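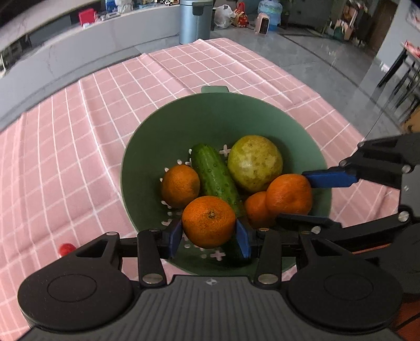
The Orange Is Not the Problem

Every fault report I read at Truvside blames the fruit. Too round, too shiny, too close to the cucumber. Last June our sorting cell stopped 29 times in one shift, and the log said "object irregular" for each of them. It was an orange. Irregular compared to what?

Washington Bragança finally pulled the cover and found a cable rubbed down to bare copper, sparking when the wrist turned. Someone had been clearing the stop and reaching in, 29 times.

I'd like the software to accuse itself once in a while. Until it does, lock the thing out before you go defending the produce.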